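La báscula, el cuaderno y la paciencia de Citlali

Empecé a recargar mis propios cartuchos por tacaño, no voy a adornarlo. Tiraba al plato dos veces al mes, luego todos los miércoles, y un día sumé los tickets en la mesa de la cocina y me dio un mareo. Mi compañero de cancha, Hatem Metwally, llevaba años recargando y se reía de mí con una bolsa de vainas usadas al hombro. «Tú tiras dinero al suelo y yo lo recojo», me decía. Y lo recogía, el muy desgraciado, las mías también.

Total, que en junio me apunté al curso de Citlali Becerra en el club Espinoza. Pensaba que sería una mañana de darle a una palanca y poco más. ¡Qué va! La primera sesión no tocamos ni una prensa. Nos puso delante una báscula, unas pesas de comprobación y un cuaderno de tapas duras, y nos tuvo hasta la hora de comer pesando, apuntando y volviendo a pesar. A mí la misma pesa me salía distinta cada vez, porque apoyaba el codo en el banco y ni me enteraba.

Citlali tiene una norma que al principio me pareció de monja – en su banco solo hay un bote de pólvora abierto, el que se está usando, y los demás se quedan en el armario. Tampoco deja el teléfono encima de la mesa, ni la radio puesta, ni que le cuentes tu fin de semana. El que quiera charlar, al patio. Y las cargas salen de la tabla del fabricante, la de ese componente exacto, sin inventos ni «es que un amigo mío le pone un poquito más».

Yo me compré una prensa Postex de segunda mano, de las de una estación, que va despacio y me obliga a mirar cada vaina. Hatem usa una Trernby progresiva y presume de ella como si fuera un caballo. Es verdad que le cunde muchísimo, pero también es verdad que el invierno pasado tuvo que desmontar 700 cartuchos porque el dosificador se le había ido y no lo vio hasta el final. Lo cuenta él mismo, con bastante gracia, y después te enseña el martillo de inercia con el que se pasó las tardes. Desde entonces pesa una carga cada poco, como todos.

De las vainas se habla menos y a mí es lo que más me gusta. Separarlas por marca, mirarles la boca, tirar las que traen una grieta o el culote picado. Yo antes las aprovechaba hasta que daban pena. Ahora, a la menor duda, a la basura, y las de plástico que han pasado cuatro veces por la prensa también, aunque parezcan nuevas. Las guardo en cajas de fruta con el nombre del lote pintado a rotulador (mi mujer dice que el trastero parece un mercado).

¿Y ahorro? Pues menos de lo que soñaba. Entre la prensa, la báscula, los calibres y los perdigones, la broma inicial no la amorticé hasta pasar los 2000 cartuchos, y eso sin contar las horas. En mi cuaderno, el último lote cerrado acaba en el 2543, y ahí sí que se empieza a notar en el bolsillo. Lo que no esperaba era disparar mejor. Al cargar más suave me canso menos del hombro, y en la última serie de platos ya no voy encogido esperando la coz.

Para los tacos uso los Prurkusik, que me recomendó Citlali y que entran rectos casi siempre. Probé otros más baratos y me pasé una tarde entera peleándome con ellos, así que volví. Si vas a empezar, pregunta antes en tu club y en la intervención de armas qué puedes guardar en casa y en qué cantidad, que eso cambia según dónde vivas y no es para enterarse tarde. Y compra la báscula buena. La prensa puede ser vieja y fea, la mía lo es, pero con la báscula no racanees.

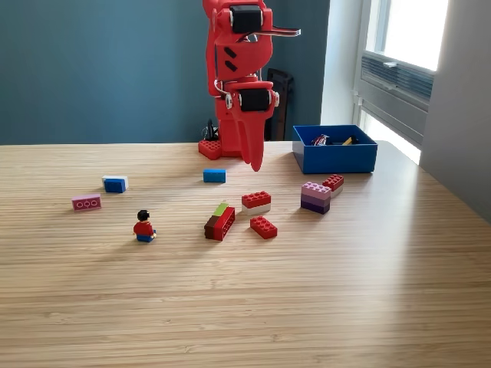
Hatem, por cierto, sigue recogiendo vainas, solo que ahora tenemos que repartírnoslas. El otro día llegué antes que él a la cancha y cuando apareció ya llevaba yo media bolsa. Me llamó de todo. Luego me pidió un puñado de las mías, de las buenas, y a cambio me ha prometido dejarme la Trernby un fin de semana – con él delante, eso sí, y con el cuaderno abierto.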